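Rokano sets single fold standard for shirt orders

Rokano has adopted a single folding and packing procedure for the light green T-shirts it supplies to its retail sites. The procedure takes effect in February and replaces the separate instructions held at each site. It covers folding, stacking, labelling and carton loading, and applies to all sizes.

The first order under the new procedure is for 495 shirts, to be packed beside the bottled drinks display on white-topped tables. Flat work is done on one table. Unfolded stock is kept on a second table to the left so that it does not spread across the folding surface. 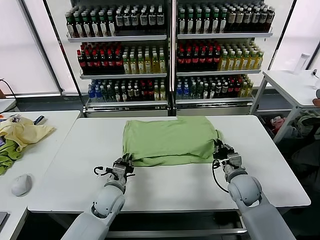
Under the procedure, a shirt is laid face down with the hem toward the packer and smoothed from the centre outward. Each side is brought in to the width of the collar plus a hand, sleeves are turned back along the fold, and the body is then brought up from the hem. The finished piece is a rectangle. Minor creasing on the top face is accepted. A bunched near edge is not, and a shirt with one is opened and folded again from the side step.

Stacks are limited to nine shirts. Taller stacks were permitted under the earlier instructions, but the lower pieces tended to shift when the stack was lifted, and the edges had to be squared a second time at the carton. Sizes are not mixed within a stack. 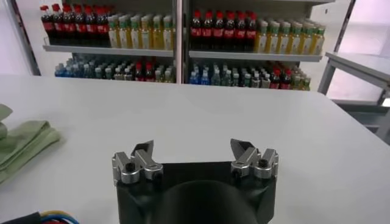 Bence Fodor questioned the limit, noting that the cartons take an even number per layer and that a stack of nine leaves a gap along one side. He asked that the figure be looked at again once the first order is out, and that the gap be filled with tissue in the meantime. The tissue has been added to the materials list. The limit stands for now.

Collar position was the other point settled. Collars face the carton opening, so a size label can be read without lifting the shirt. Labels on earlier orders were fixed to the outer wrap, and packers at two sites reported having to open the wrap to confirm the size.
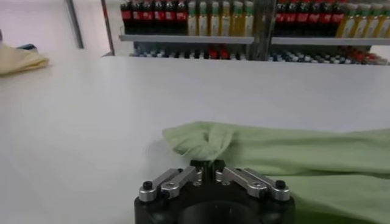 Light green cloth gathered at a fold, with bottled drinks on the shelves behind.

Cloths used for wiping down are to be stored apart from shirt stock and are not counted in the order. The table is wiped before the first shirt and again after each carton. Drinks are kept off both tables during folding. Small items such as pens, tape and a mouse may stay on the side table provided they are clear of the stock.

A shirt found with a mark, pulled thread or open seam is set aside unfolded. These are recorded by size at the end of the run and returned to Jutis in one parcel. Single returns will no longer be accepted.

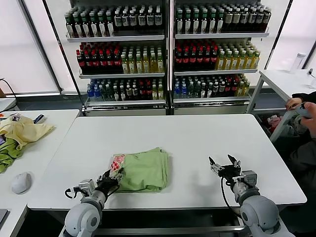
Folded green cloth with a red-and-white checked packet resting on it.

Total shirt volume for the period is put at around 2,148, including replacements. Cartons leave on Friday, with a cut-off of 5 pm for anything to be added to the load. Questions about sizes go to Nahom Kumsa, and carton and tissue orders to Gebremedhin Ayele.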